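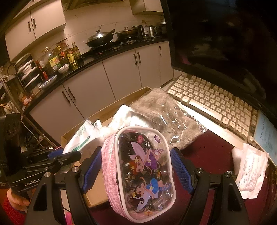 I'd been at the Prenholm Institute library for all of three weeks when Mr Sembiring went off to have his hip done and left me in charge of the basement.

"It's only periodicals," he said, and gave me a key on a bit of string. "They don't bite."

The basement holds the old physics journals, back from when Nesthorpe had its own department and its own library and, by all accounts, its own kettle. When the departments were merged everything came over in vans and was shelved by whoever had hold of it at the time. So you get a lovely run of optics, all bound in green, and then nine volumes of something about soil, and then optics again. My job was to check the shelves against the card catalogue. There were 1,440 cards. I'm not a fast worker but I do like a list, and I was quite happy down there with my flask and my radio (which picks up one station, and only if you stand it on the fire bucket).

By the end of April I'd got down to 33 cards with no volume to go with them. All of them were the Brivach Proceedings, which I'd never heard of, and all of them had the same thing pencilled in the corner. "With S.S."

Well, I thought, that'll be a shelf mark. I looked for a shelf S.S. There was an S and there was an R that had lost its leg a bit. I asked upstairs and Colin on the desk said it might mean Special Stores, and then that it might mean Sub-Surface, and then that he was on his lunch.

So I rang Mr Sembiring, who was sitting up in bed and delighted to be asked anything.

"Oh, that's Syafiqah," he said. "Syafiqah Sutanto. She's got them at home."

"All of them?"

"She was doing her thesis. I said she could take them over Christmas."

"Which Christmas?"

There was quite a long gap, and I could hear somebody's trolley going past.

"She was very good at bringing things back," he said. "Generally."

I found her in the phone book, would you believe, the proper paper one we keep for propping the door. She lived four streets from me. I'd been walking past her hedge every morning on the way to the bus! I wrote her a letter first, a polite one, and then I lost my nerve about posting it and just went round after tea with it in my coat pocket.

She was about seventy and had flour up one arm. I said who I was and where I was from and she put her hand flat on her chest and said, "Oh no. Oh, you've come for the Brivach."

They were in the back bedroom, on their own bookcase, dusted. She'd put slips in them. I picked one out and the slips were covered in tiny writing, corrections mostly, where the printers had got an equation wrong and she'd put it right.

"I never finished," she said. "The thesis. My mother was ill and then there was the shop. But I kept going with the reading. I like to do a page before bed."

"How far have you got?"

"Volume 29."

I looked at the four that were left. They weren't thin.

Now, I know what the fine would have been, I worked it out later on the back of a card and it came to a bit over 3,000 pounds, and that was at the old rate. I also know what I was supposed to say. What I said was that I'd come on the bus and could only manage a couple tonight, and perhaps we'd better start from volume one.

She made me a cup of tea and found me a strong carrier bag. I went back for two more the week after, and two more the week after that, and she always had something just out of the oven.

Mr Sembiring was back by the summer, with a stick. He came down to the basement and ran his finger along the shelf until he got to the gap.

"Still some out?" he said.

"On renewal," I said, and turned the radio up.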